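In Praise of the Slow Ghost Story
Neusa Bezerra
June 21, 2022

I should say at the start that I am not a brave viewer. I watch horror films the way other people get into the sea in October, a bit at a time and with a good deal of squealing, and I have been known to pause one and put the kettle on when it all got too much. So please take what follows as the opinion of a coward who loves the stuff anyway!

My complaint is with the loud bang. You know the one. A woman walks along a dark landing, the music drops away, we all hold our breath, and then a cat jumps out with a noise like a skip being emptied. Everybody in the row leaps and laughs, and five minutes later they've forgotten it. I jump too, of course I do, but I come away feeling I've been poked in the ribs by a stranger.

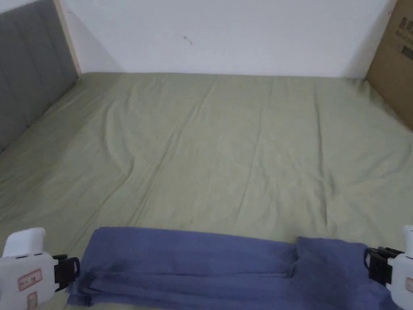
What I want is a film like Drustia, which I saw years ago with my sister and which I still think about when I'm locking the back door. It is set in 1615, in a village on the edge of a marsh, and for the first hour very little goes on. People cut reeds. They bicker over a pig. A widow named Guérin sets an extra bowl on the table each evening, and she never says who it's for, and the others gradually stop asking. By the time the bowl is found empty I had my scarf up over my nose, and all I'd been shown was a bowl.

My sister, I must add in fairness, fell asleep. She much prefers Wonness, with its 13 murders and its business with the threshing machine, and we have argued about this over more Sunday lunches than I'd care to admit. Her view is that a frightening film ought to get on with frightening you. I do see that (I have sat through some dreadfully dull fog in my time), but a film that won't let you get comfortable first has nothing to take away from you.

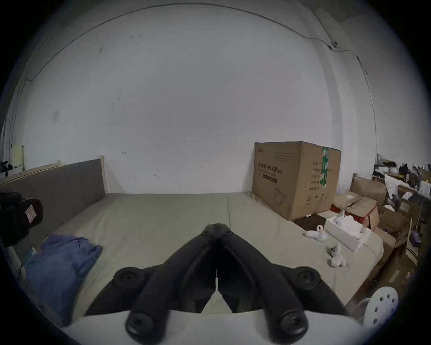 The bed, with its grey headboard and a crumpled blue cloth on the sheet.

Take Lodstead, which manages both. It's only 100 minutes long and the first half is practically a comedy about a couple doing up a house. They quarrel over paint, they burn the dinner, he hums the same silly tune up and down the stairs. You grow fond of them. Then one night she hears the humming from upstairs while he is standing next to her at the sink, and neither of them says a word about it. They just carry on drying the plates. I think it's the best scene in any ghost film of the last few years, and there isn't a bang in it anywhere.

I'd love to see more people making them like that, and more of us being patient enough to sit through the pig and the paint to get there.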